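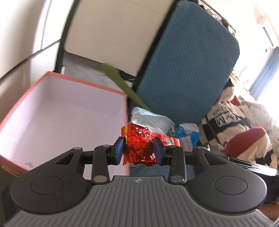 Attachment 1: wrist view, packet task, red foil packet in the jaws with the open box to the left.

Ticket: Gripper width reads closed while holding foil packets
Project: Drover
Component: hand-held collection tool, width labelling
Priority: Medium
Reported by: Rocío Riquelme
Assigned to: Osaze Odukoya
Status: Resolved, follow-up open

Report (Riquelme)
During review of the September packet set, the width channel goes to 0 mm in a large share of demonstrations at the point where the packet is gripped. The video shows the fingers apart with a packet between them. The export script treats 0 mm as an empty close and labels the segment "missed grasp". Of 1,156 demonstrations in the set, 271 carry at least one missed grasp label. I watched a sample of those and the packet was held in nearly all of them.

Expected: width stays above zero while an object is between the pads.
Observed: width drops to zero within a few frames of contact and stays there until release.

The rigid object sets (cups, tins, blocks) from the same units don't show it.

Comment (Odukoya)
Which tool units? We have 4 in rotation and they don't all have the same pads.

Comment (Riquelme)
Units 2 and 3 account for all of it. Both have the blue pads. Units 1 and 4 are still on the old grey ones.

Comment (Odukoya)
Pulled the raw logs for unit 3. Width is computed from the finger positions in the wrist video, then offset by the value saved at calibration. The offset file for unit 3 predates the pad change. The blue pads are thicker, so with the jaws fully closed the fingers sit further apart than they did with the grey ones. That should push the reading up, and we are seeing it go down, so the old offset alone doesn't explain the zeros.

Comment (Gönül Ertürk)
Check the clamp. When the blue pads went on I added a deadband in the converter so that a closed jaw would still report zero. Anything under the threshold is written as 0. I set it from unit 2 with the jaws squeezed hard, then rounded up. A foil packet held by a crimped edge is very thin. If it was gripped there it would fall inside the deadband.

Comment (Odukoya)
Confirmed. The threshold is 6 mm. Raw width in the affected segments sits between 2 and 5 mm above closed. Where the operator took the packet across its full body the reading is well clear of the threshold and the label is correct. Rigid objects are all wider than 6 mm, hence no reports from those sets.

Steps taken
1. Recalibrated units 2 and 3 with blue pads fitted. Five full open/close cycles each, no object.
2. Saved new offset files against unit and pad type. The old files were keyed on unit only.
3. Reduced the deadband to 1 mm.
4. Re-exported the set from raw video. No re-recording needed.
5. Diffed labels before and after.

Result
Missed grasp labels fell from 271 demonstrations to 60. Myung-ja Cheon went through all 60 by hand. Most are real misses: the packet slips and the operator goes back for it. These should be kept, as the policy needs recovery examples. A small remainder are frames where glare on the foil hides one finger edge and the tracker loses it. Those have been tagged "track_lost" and are excluded from the width loss during training, but the images are still used.

Comment (So-yul Myung)
Can we get the retrained checkpoint on the same split as the last one? The previous policy kept reopening straight after contact on thin packets and I'd like to know if the bad labels were the cause before we change anything else.

Comment (Odukoya)
Queued. Same split, same seed, labels only.

Comment (Myung)
Checkpoint is back. Reopening after contact is gone on crisps and biscuit wrappers. Still happens now and then on the flat sachets, where we have far fewer demonstrations. I'd call that a coverage problem and log it separately.

Notes for operators
Run the open/close calibration after any pad change, including a like-for-like swap. Record the pad colour in the session sheet. Don't squeeze past first contact during calibration, as the pads compress and the closed position comes out too low.

Follow-up
Export should fail with an error if the pad type in the session sheet doesn't match the offset file. Assigned to Ertürk. Sachet coverage moved to its own ticket, assigned to Cheon.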